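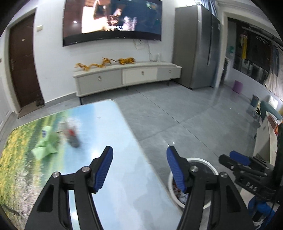 Lutholm Residents' Group
Minutes, August meeting, opened 7 pm
Chair: Sirkka Sjöberg
Minutes: Minttu Lahtinen
Present: 11 members. Apologies: 2.

1. Previous minutes
Accepted with one correction. Item 4 should read "Czarnecka Lane", not "Czarnecka Court".

2. Stormwater, lower car park
The Wakberg report was tabled. The grated drain at the north end is undersized for the paved area and backs up in heavy rain. Wakberg recommends a second pit and 16 metres of new pipe, connected to the existing line at the driveway. Two members asked whether the pipe could follow the garden bed to avoid cutting concrete. S. Sjöberg to put this to Wakberg in writing.
Moved: that no quote be accepted until the reply is received. Carried.

3. Stairwell lighting
Gumon has replaced the sensors on levels one and two. Level three still switches off too early — the timer is set shorter than on the other floors. Gumon to return at no charge. M. Lahtinen to confirm a time and put a notice in the foyer. 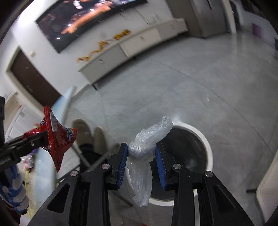 4. Visitor parking
Complaints of vehicles left in visitor bays overnight. Existing by-law permits this with prior notice. No change proposed. Signs to be repainted, colour to match the bay numbers.

5. Hedge, Czarnecka Lane side
Growth is over the footpath. Council letter received. To be cut back to the fence line before the end of the month. The gardener's current contract covers the work.

6. Other business
Side gate latch sticking. Held over.

Closed 8.40 pm.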